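Prustside Household Services - Resident Guidance
Care and Storage of Reusable Cloth Bags

Reusable cloth bags require regular attention if they are to remain fit for carrying food. The following guidance applies to cotton, canvas and polyester bags of ordinary household size. It replaces the sheet issued to residents in July.

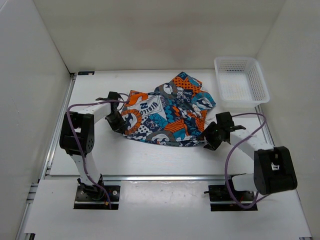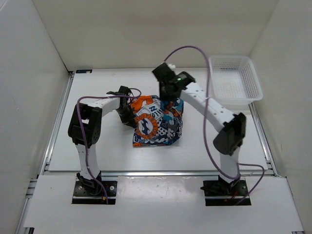 Before washing

Empty every bag fully and turn it inside out. Receipts, produce stickers and crumbs collect in the bottom seam and should be shaken out over a trash can. Remove any stiff base insert and wipe it separately with dish soap and warm water. Check the care label. Bags without a label should be treated as delicate and washed by hand.

Washing

Plain cotton and canvas bags may be machine washed in warm water with ordinary detergent. Printed or patterned bags should be washed in cold water, inside out, with similar colors. Bags used for raw meat or fish must be washed after each use and kept apart from those used for bread and produce. Residents may find it convenient to mark the meat bag on the handle with laundry pen.

Do not use fabric softener on polyester bags. Insulated bags should not be placed in a machine at all - the lining may separate and cannot be repaired.

Drying

Hang bags by the bottom hem, with the handles down, until the seams are fully dry. The handles are the thickest part and should be checked last. Cotton bags may shrink in a hot dryer. Laundry rooms at Plornent and Shih buildings have drying lines available until 4 p.m.

Folding and storage

Lay the bag flat and smooth the creases outward with the palm. Fold both sides to the center, fold the handles down, then roll from the bottom. Bags stored in this way stand upright in a drawer or an open basket. A closed plastic container is not recommended, as any remaining moisture will cause odor.

Worn bags

A handle that has begun to pull away should be restitched before the bag is used for cans or bottles. Bags beyond repair may be cut into cleaning cloths or left in the textile bin beside Room 16.

Questions may be directed to Wai-kit Lui, Resident Services, extension 364.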